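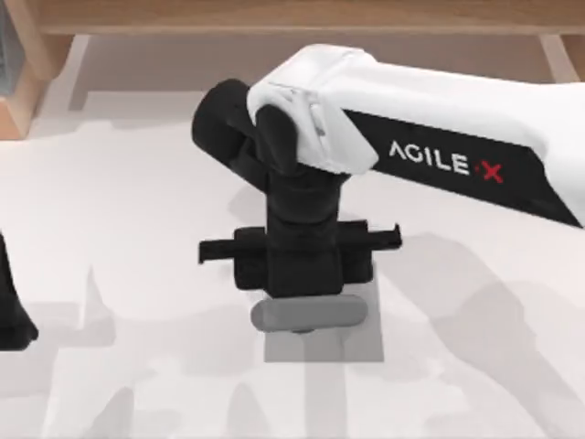 淡い白の天板（CG）

中古テーブル、白ばかり先に消える　バルソープ家具市、冬の部始まる

バルソープの旧卸売棟で2023年12月9日、中古家具の冬市が始まった。朝から冷たい雨。それでも開場前から列。傘が重なって先頭がどこか分からず、入口の係が途中で列を折り返させた。出品は3719点で、主催の家具商マックによると冬の部では過去最多という。椅子、棚、鏡台、踏み台、脚だけ、引き出しだけ。天板だけという品も今回はかなり出た。

売れ行きが早かったのは食卓と作業台。とくに白い天板のもの。開場してすぐ、南側の通路に並んだ白系の食卓に次々と「商談中」の札がつき、昼前には濃い茶色の大きな座卓ばかりが残る形になった。昨年までは木目の出た品が先に動いていたというから、だいぶ様子が違う。

「部屋が狭いから明るい色がいい、という人が続いた。値段より先に色を聞かれる」。マックで仕入れを担当するガー・ルックさんは札を書きながらそう話す。今年の夏ごろから店頭でも同じ傾向が出ていて、今回は白と生成りを多めに集めた。それでも足りない。午後の分を倉庫から前倒しで出した。

午後の追加は本来14時の予定だった。これが13時に繰り上がり、場内放送で知らせたものの、北棟の放送が途中で切れた。聞いていない人が相当いたもよう。予定どおり来た客から「もう無いのか」と苦情も出た。主催側は入口に手書きの紙を貼り、あす以降は追加の時刻を動かさないとしている。

■脚と天板、別売りが増えた

今回の目立つ変化は、天板と脚を分けて売る区画ができたこと。去年まではばらした品は「部品」として奥にまとめられ、ほとんど見る人がいなかった。今年は北棟の手前、いい場所である。天板は壁に立てかけ、脚は木箱の中。裏面に穴の位置を書いた紙が貼ってあり、合う脚の番号が分かるようになっている。

考えたのは脚の金具を扱うスケコンの担当、カイ・ウンさん。「天板はきれいなのに脚がぐらつく、で手放される台が多い。締め直せば済むものもあるけど、穴がばかになっているともう利かない。なら位置をずらして別の脚を付ければいい」。区画では穴の埋め直しの相談も受けていて、昼すぎには順番待ちになった。

持ち帰ってから自分で付ける人が大半。その場での取り付けは有料で、工具の貸し出しはなし。ねじの長さを間違えて天板を突き抜いた、という話が相談のなかで何度も出ていた。カイ・ウンさんは、ねじを天板に横から当てて長さを見てから買ってほしいと繰り返していた。飛び出した先端をやすりで削って使っている、という客もいて、これは少しあきれ顔。

隣の鏡台の列は静か。三面鏡は場所を取るためか、値下げの札に変わったものもちらほら。逆に踏み台は早くになくなり、追加の予定もないという。子ども用の机は引き出しの鍵が無いものが多く、鍵が要る人は必ずその場で確認を、とのこと。

■白い天板、選ぶときは

人気の白だが、傷と黄ばみは見つけにくい。会場の照明は黄色っぽく、しかも通路の上にしかない。奥の品は影になる。

家具の補修を手がけるボケックのハイン・クーさんに、見るところを聞いた。

まず、斜めから見る。真上からではほぼ分からない。低い位置から明かりのほうを向くと、細かい擦り傷や熱でふくれた跡が浮いて見える。輪になった跡は鍋や湯のみ。塗装の表面だけなら直せることもあるが、中の板まで膨らんでいると難しい。

次に、縁。角の丸い部分を指でなぞる。引っかかれば、縁の貼り物が浮いている。水が入るのはたいていそこからで、台所で使っていた台はとくに念入りに。座る側の縁ばかり見る人が多いが、壁に付けていた側のほうが傷んでいることも珍しくないそうだ。

黄ばみは白い紙を置いて比べる。ハイン・クーさんはいつも領収書の裏を使うとか。日の当たっていた部分だけ色が違う品もあり、置物の跡が四角く残っていたりする。全体が同じように黄色いなら気にならない人も多い。まだらだと気になる。好き好き。

拭き跡が虹色に見える品は、つや出し剤が重なっている可能性。ぬるま湯に薄めた中性洗剤で落ちることがあるが、会場では試せない。買ったあとで目立たない裏の隅からどうぞ、との話だった。研磨剤入りのスポンジは使わない。つやがそこだけ消える。漂白剤もやめておく。

におい。これが意外に盲点で、引き出しのある台は必ず開けて嗅ぐ。防虫剤と煙草は抜けるまで長い。天板だけの品でも裏は嗅いでおきたい。

■搬出で混乱も

配送の受け付けは東口。ここが詰まった。市内の当日配送は台数に限りがあり、昼すぎに締め切り。知らずに大きな食卓を買った人が通路で立ち往生する場面があった。折りたたみの台車は貸し出しているが、雨で外の斜面が滑りやすく、途中から係が付き添う形に変更された。けが人の報告は入っていない。

東口の係、ボニファシオ・モンテスさんは「先に配送の枠を取ってから会計に行ってほしい。逆の人がほとんどで、会計のあとに枠が無いと言われても、こちらも困る」と声をからしていた。あすは会計所の手前に配送の残り枠を書いた板を出すという。字が小さくならないようにします、とも。

持ち帰る人への注意がいくつか。天板は立てて運ぶ。寝かせて上に物を載せると、角が当たって欠ける。毛布を挟むこと。会場で毛布の販売はないが、古い梱包布を東口でもらえる（なくなり次第終了）。縛るひもは持参で。ガラス天板の品は当日の持ち帰りを断っており、後日配送のみ。

車の屋根に載せるのは禁止ではないが、雨の日は勧めないとのこと。切り口に水がしみると膨らむ。濡れたら帰宅後すぐ拭いて、立てかけて風を通す。暖房の前に置いて急いで乾かすと反ることがある。

駐車場は北側の臨時分も満車となり、周辺の道が一時混雑した。川沿いの道に停めた車へ苦情が寄せられ、主催側が車番を放送で読み上げて移動を求めた。この放送も北棟には届いていない。設備の点検は今夜行うという。

■買い取り窓口も

冬市では売るだけでなく買い取りもしている。窓口は旧事務室。持ち込みのほか、写真での仮見積もりも受ける。写真は全体、縁の近く、裏面、脚の付け根。これが無いと値が出せないと、窓口のタオ・ダンさん。「裏の写真を持ってくる人が本当に少ない。裏が一番知りたいところなのに」

値が付きやすいのは今は白か生成りの小ぶりな台。逆に厳しいのが、脚が外せない大型の座卓、天板に穴をあけて配線を通した机、ペンキを自分で塗り直したもの。塗り直しは色がきれいでも下げる。下地がどうなっているか分からないという理由。メーカーの札や説明書が残っていれば一緒に出したほうがいい。

持ち込みには本人確認の書類が要る。忘れて帰る人が続出した。代金は現金か振り込み、当日の現金は額に上限がある。引き取りに出向く場合は階段の有無で料金が変わるため、申し込みの紙には必ず記入を。エレベーターに入るかどうかも測っておくこと。測らずに頼んで当日断念、という例が春の部では目立ったそうだ。

引き取れない品もある。水に浸かったもの、虫の穴が新しいもの、脚が折れたまま接着剤で固めたもの。処分だけの引き受けはしていないので、その場合は市の粗大ごみに申し込むことになる。窓口に申し込み先の紙が置いてある。

■客の声

食卓を買ったという女性は、引っ越し先の台所が暗いので白にした、と話した。家族は木目がいいと言っていたらしい。「帰ってから説得」。天板だけを抱えて歩いていた男性は、脚は家にあるという。穴の位置は合うのかと聞くと、たぶん、との返事。

座卓の列では年配の夫婦が濃い茶色の大きな一台の前で長く話し込んでいた。白は汚れが気になって落ち着かない、昔からこの色、と夫。その座卓は昼すぎに売約の札がついた。白一色の人気というわけでもなさそうだ。

食堂を開く準備中という客は、同じ高さの台をそろえたいが中古だと難しいとこぼしていた。少しずつ高さが違う。スケコンの区画では高さ調節のできる脚先も売っており、並べて使うならこれで合わせる手もあるという。ただし脚の太さに合う型を選ぶ必要があり、現物か、せめて寸法の控えを持ってくてほしいとのこと。

会場内の軽食は西側のみ。汁ものは昼前に売り切れ。売り場での飲食はできない。昨年、展示品の白い天板にスープがこぼれたためで、張り紙は今年から大きくなった。

■あすも開催

市は2日間。あすは白い食卓の追加分を南側ではなく北棟に出す予定で、数は未定。取り置きは不可。商談中の札がついた品も、会計が済むまでは戻ることがあるので、昼すぎにもう一度見て回るといい、と係。残った品の値下げは夕方から。座卓と鏡台が中心になる見通し。

入場は無料、台車の貸し出しは身分証が必要。犬などの連れ込みは不可で、今年は入口に預かり場所もない。雨は夜のうちに上がる予報だが、外の斜面には滑り止めのマットを敷くとしている。

次の開催は来年5月の春の部。出品の受け付けは冬市が終わってから、旧事務室と各店頭で始める。天板と脚の別売り区画は春も続けるが、場所はまだ決まっていない。放送設備の修理が間に合わない場合、北棟は使わない可能性もあるとのこと。

【訂正】初めの配信で配送の受け付けを「西口」としましたが、正しくは「東口」でした。西側は軽食の売り場です。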